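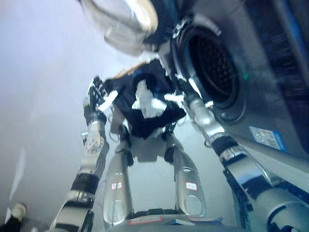 The Bretby Chronicles: Frequently Asked Questions

Last updated March 9, 2018

What is The Bretby Chronicles?

A fairy tale web serial, written by Wanting Luo and illustrated when Baoshan Du feels like it. It follows the kingdom of Bretby after its happy ending, when the bills arrive. There are 1,121 chapters so far. Several of them have a plot.

Do I have to read all of it?

No. Most readers start at chapter 100, where Rolon walks into the sea and the spelling improves. If you insist on starting at chapter one, please remember that Wanting was in high school and had recently discovered the semicolon.

Who is Rolon?

The younger prince of Bretby, cursed at his christening to tell the truth to anyone wearing green. He was engaged to the Cluker's daughter for most of the second book and has been avoiding that family's end of the forest ever since. He is the favourite character of almost 1,000 people on our mailing list and the least favourite of his own mother.

What is a Cluker?

A Cluker is the creature who lives under a well and grants wishes to people who didn't make any. It's a title, and it passes from parent to eldest child along with the well. The current Cluker dislikes being called "the troll", so of course everybody in Bretby does it.

Is Yuan really the Cluker's daughter?

Yes. This was settled in the wedding chapters, when she breathed underwater for the length of a sermon. We still get letters. The theory that she is a swan in disguise comes from a typo, which has been fixed, and from one very persuasive piece of fan art, which has not.

Why did Yuan leave Rolon at the altar?

She was wearing green. He was asked whether he loved her and said "mostly". Opinions differ on whether she overreacted, and the forum has a separate board for that conversation so the rest of us can eat in peace.

Is the Grey Queen dead?

She has died three times. The first was a misunderstanding, the second was a dream and the third was a coffin full of turnips. We wouldn't lend her any money, but we wouldn't dance on the grave either.

Will there be a redemption for the Huntsman?

He got one in the fifth book. He gave it back.

When is the next chapter?

When it's finished. Wanting posts 10 chapters in a batch and then sleeps. The next batch is planned for October, and planned is doing a lot of work in that sentence.

Can I write my own stories set in Bretby?

Please do. Credit the serial, don't charge for it, and leave the miller's children alive. They've been through enough.

Can I add a page to the character guide?

Yes, once you've registered. Write in the present tense, put the spoilers under the spoiler heading, and don't list yourself as Rolon's spouse. There is a filter for this now.

How do I pronounce "Cluker"?

It rhymes with "lucre". Baoshan says it rhymes with "pucker" and has drawn a comic in his own defence. Wanting made up the word, so her answer is the one printed here.

I found a mistake in chapter 412. Who do I tell?

Is it the horse that changes colour halfway over the bridge? We know about the horse. Anything else can go in the errata thread, with the chapter number and the sentence, please.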